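An Afternoon at the Trondum Open Day

I had been meaning to get to the Trondum open day for years, and this May my brother-in-law Américo Moreira finally talked me into it (he has been before, and he still talks about the cookies). We left the car by the bakery, walked up the hill in the sunshine, and were handed our paper badges at 2 in the afternoon by a very cheerful student who had clearly been saying the same sentence since lunch.

The lab is on the ground floor, past a long hallway of bicycles and old posters. Our guide was Oda Bråten, who runs the household robotics group, and she was wonderful with the children, and with those of us who ask the same things children do. Her group works on the kind of job you and I do before the coffee is ready: opening a drawer, dealing with the mugs, putting something back where it belongs. She told us that a drawer is a harder thing than it looks, because the arm has to get hold of the handle well and then follow the drawer along its own path, and a little sideways pull is enough to make it stick. I have a kitchen drawer at home that would defeat the lot of them!
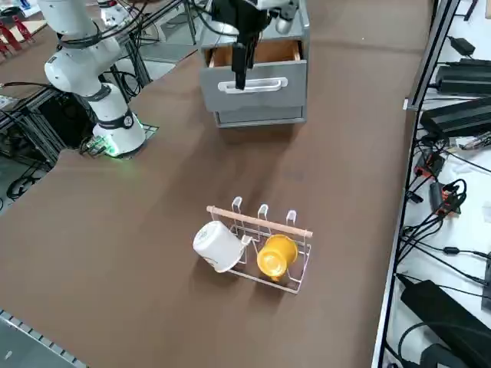

I asked her how many tries it takes before an arm gets the hang of something like that, and she laughed and said the group had recorded 2671 runs of drawers and dishes so far and wanted to reach 3000 before the summer break. Each run gets a short note from whoever was on duty. Simão Lobo, one of the students, let us read a page of his, and I was tickled to find "too shy with the handle" written there in neat blue ink.

We had a good long chat with Simão about patience. He had come to Trondum to study math, wandered into the lab one rainy afternoon, and more or less stayed. Américo wanted to know whether the arms ever get to work in a real kitchen, and the answer was not yet, though they would love to try the one upstairs if the cleaning staff ever agreed to it.
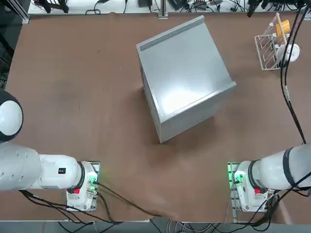 After that there was a short talk by Gonçalo Arruda in the lecture room, six of us in the front row and the rest standing along the back. He spoke about how differently people tidy up, and how hard it is to decide what "put away" means when every family has its own idea. I could have listened for another hour. The cookies, I'm happy to report, were every bit as good as promised, and Américo took two for the walk back to the car.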